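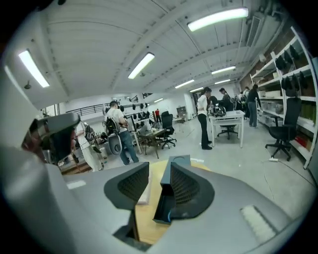
Miseck 620 Conference Interpretation Console

The Miseck 620 is a desktop interpreter console for multilateral talks, ceasefire monitoring meetings and other multilingual sessions. One console serves a booth of two interpreters. Up to 50 consoles can be linked to a single Lévesque control unit.

Audio
Each position has its own microphone key, volume dial and relay selector. The relay selector lets an interpreter work from another booth's output when the floor language is not covered directly. A cough key mutes the microphone while held down. Frequency response meets the requirements of the control unit; no external preamplifier is needed.

Channels
The outgoing channel is locked once a session starts and can be released only from the control unit. Incoming channels are shown by language name or by number, as set by the operator. Names may be entered in Latin, Arabic, Cyrillic or Ge'ez script.

Closed sessions
Links between console and control unit are encrypted. Recording is off by default. If the chair allows recording, a red lamp stays lit at every position until it stops. Consoles store no audio.

Power and cabling
Power is drawn over the network cable. Maximum run between console and switch is 85 meters. For longer runs, use the Plultside repeater, ordered separately. On loss of mains power the control unit holds the session settings and restores them at restart.

Supplied with
Console, two headsets, network cable, printed booth card, quick setup sheet.

Ordering
Model 620: standard console
Model 605: single-interpreter console, same connections, no relay selector

Both models can be rented for the length of a conference from the Plilville depot. Rental requests for delegations traveling abroad need customs papers and should reach Abelardo Henríquez in the rental office before shipping is booked.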